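Cletton team releases Toter 2, software that cleans up hand-held gripper recordings
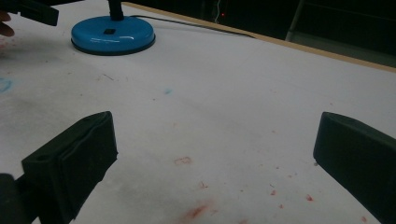
The two fingers of a hand-held gripper over a marked white tabletop, with the blue base of a stand or lamp toward the back.

A small software group in Cletton has released the second version of Toter, its program for turning recordings made with hand-held grippers into something a robot arm can learn from, and anyone who has spent a long evening scrubbing through shaky table footage will probably be glad to hear it.

The new version, which went out to partner labs in June, takes over a good part of the job that people had been doing by eye. It works out where the gripper was at each moment of a recording, how far apart the fingers were, and whether the path that comes out of all that is one a real arm could follow. Recordings that fail are set aside with a short note saying where the trouble began, so that whoever made them can decide whether to trim the clip, fix it or simply do it over.

Vitalii Hladun, who leads the work, has been at it since the first version was a folder of scripts he kept on his own laptop (there are still a few of those scripts in the release, he admits, with the original file names). He said most of the effort this time went into tracking, and in particular into tables.

"People think the difficult thing is the object you pick up," Hladun said. "For us it was always the table. You have a big white surface, you come in close, and the software has very little to hold on to. Then it starts to drift, and everything after that is a little bit wrong."

The answer the group settled on was to make better use of whatever the camera does happen to catch. A table edge, the foot of a stand, a cable, a scratch or a stain in the surface – all of it can serve as a landmark as long as it stays put. Toter 2 builds a rough map of these as the recording goes along, and it gives more weight to the ones that have held still the longest. Things that move on their own, such as a hand at the side of the table, are supposed to be left out of the map, and Hladun said this was the part that took the most tries to get right.

One pleasant side effect is that a worn table now tends to do better than a brand-new one. The group used to wipe everything down before recording and has since relaxed a good deal about it, although Hladun was quick to add that he would still like people to pick up their coffee cups.

The fingers get their own treatment. Earlier, the opening between them was read from markers that had to be glued on and replaced whenever they peeled. The new version finds the outlines of the fingers directly and measures the gap from those, even when the fingers are black and the light is poor. It needs a short calibration at the start of a session, in which the gripper is opened and closed all the way 10 times, and after that it can be left alone unless somebody changes a finger.

The planning side was written with help from Lytvynenko, the engineering firm across the river, which builds controllers for light industrial arms and had its own reasons for wanting cleaner training data. Its engineers contributed the check that compares each recorded path with the joint limits and speeds of a chosen arm. A person's wrist will happily do things that a robot's can't, and it used to be common to find this out only after a policy had been trained and the arm had stopped halfway through a reach. The check now runs before training, and it can suggest a slower version of the same motion when speed is the only problem.

Eleven labs and workshops had the program in early testing. The comments that came back were mostly kind, with two complaints that turned up again and again: the installer was fussy, and the notes attached to rejected recordings were written in a way that only the authors could follow. Both have been worked on. The notes are in plain sentences now, and there is a button that jumps straight to the moment in question.

Dim rooms remain a weak spot. Toter 2 copes better than the old version did, but when the background goes nearly black it has only the tabletop to go by, and a fast swing of the gripper can still throw it off. Hladun recommends a lamp and a bit of patience for the time being – and slower turns at the corners of the table, where he says most of the lost recordings come from.

A viewer called Ostska comes with the release. It plays a recording next to the recovered path and lets several people leave remarks on the same clip, something the testers had been asking for since the first version. It runs in an ordinary web browser and doesn't need a graphics card.

Toter 2 is free for teaching and research use, and existing projects can be opened without conversion. Companies are asked to write to the Cletton office for terms. The group plans to turn next to recordings made with two grippers at once, and it is looking for labs willing to share some of theirs.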